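4.2 Sorting by kind: how much should we believe?

The most repeated claim in the small-home literature is that people with little storage space sort fresh produce by kind before they put it away. Vegetables go one way, fruit goes another, and the container follows from the kind. The Dollholm scheme builds this into its first coding step. We used the scheme because everyone else does, and an arrangement such as the one in Figure 4, with vegetables on plates and fruit in a tray, is coded "sorted by kind" without any discussion between coders.
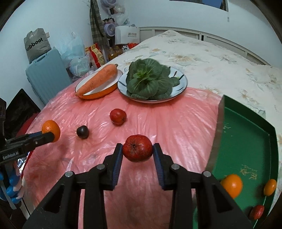
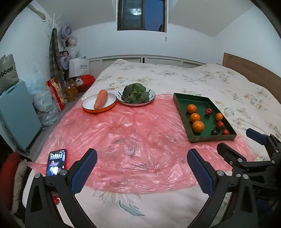
Figure 4. A carrot and leafy greens on separate plates, with fruit in a green tray, on a pink plastic sheet.

Our doubts began with the size of the effect. Of the 3,000 records in the Nomley set, 987 show fresh produce outside a refrigerator or a shopping bag, and the published analysis reports that a clear majority of these are sorted. We have no quarrel with the arithmetic. The trouble is that the scheme has only one way for a layout to count as unsorted, which is for a fruit and a vegetable to share a container. A household that owns one bowl and buys only apples is therefore a sorting household. So is one that has run out of vegetables.

We think at least three different things are being counted together. The first is sorting in the ordinary sense, where a person looks at a mixed lot of food and divides it up according to what each item is. The second is fit. A long carrot will lie across a dinner plate and will not lie in a small bowl, and a bunch of greens needs a wide surface whatever its owner believes about vegetables. Round things roll, and a container with raised sides stops them. If long and leafy items end up on plates and round items end up in trays, a coder sees vegetables parted from fruit, and shape would have produced the same result. The third is leftover order from the shop. Greens are often sold tied, citrus is often sold in a net, and a person who empties each bag into the nearest dish has made no decision about kind at all.

The Dollholm scheme cannot tell these apart, and its authors say so in a footnote that is seldom cited. A fair test would need items that pull in opposite directions. Tomatoes, round onions and small potatoes are useful here, being vegetables to most shoppers and round to everybody. If kind is what matters, they should go with the carrots. If shape matters more, they should go with the oranges and apples. We found 214 records in which at least one such item was present along with both fruit and some long or leafy vegetable.

These records do not support the strong form of the claim. Tomatoes were placed with fruit more often than with vegetables. One can argue that tomatoes are a special case, and reviewers of an earlier draft did so, with some force. Onions are harder to explain away. They were usually kept apart from everything, often in the bag they came in, and the scheme codes this as sorting too. Perhaps it is. It could as easily be dislike of the smell, or of the loose skins, or simple neglect of a bag that has not been opened. Potatoes were too few to say anything.

Mixing within the fruit group deserves more attention than it has had. Oranges, tangerines and apples in one container are coded as a single kind, as though "fruit" were the only level at which a person might sort. Yet a household that cared about kind could be expected to part citrus from apples when it had the dishes to do so. The scheme passes over this. A tray of mixed fruit beside two separate vegetable plates shows fine sorting on one side and none on the other, and the single code hides the difference. When we recoded the records at the level of the individual item — apples as apples, tangerines as tangerines — the share of fully sorted layouts fell sharply, and most of the fall came from fruit.

We also question how much weight can be put on the surface. Earlier work treats the spreading of a cloth, newspaper or plastic sheet as a sign of "staging," a step that marks food handling off from other uses of the room. The Grascombe interviews are the usual source for this. Reading them again, we found that respondents who spoke of a sheet mostly spoke of crumbs, damp and washing day. A few did describe the sheet as a boundary, although only after the interviewer had used the word first. A cover laid over bedding or a table says that someone would like the thing underneath to stay clean. Whether it says anything further is a matter for evidence, and we have not seen much.

None of this means that people in small rooms do not sort. Some plainly do, and the Kopecký diaries contain entries in which a writer moves a single plum from one dish to another and then records being pleased about it. Our objection is to the step from finished layouts to habits of mind. A layout has been photographed once. It might be halfway through being put together or taken apart, and the same items might be mixed ten minutes later. The diaries, which follow the same rooms from December onward, show layouts changing within a single evening, sometimes from sorted to unsorted and back again with no remark from the diarist.

There is a practical side. Advice leaflets based on the sorting claim tell readers to buy more small containers, one for each kind of produce. If fit is doing most of the work, more small containers will help very little, and one deep tray with a couple of wide plates may serve as well. We would not recommend that either on present evidence. It has not been tested, and the people giving advice have been too ready to skip that part.

For the remaining analyses we keep the original code so that our results can be compared with earlier work, and report the item-level code next to it. Where the two disagree, we trust the item-level code more, though it has its own weak point. Two coders had to decide whether a small orange fruit was a tangerine or an orange, and they did not always agree. Those cases were left as "citrus" and dropped from the item-level totals.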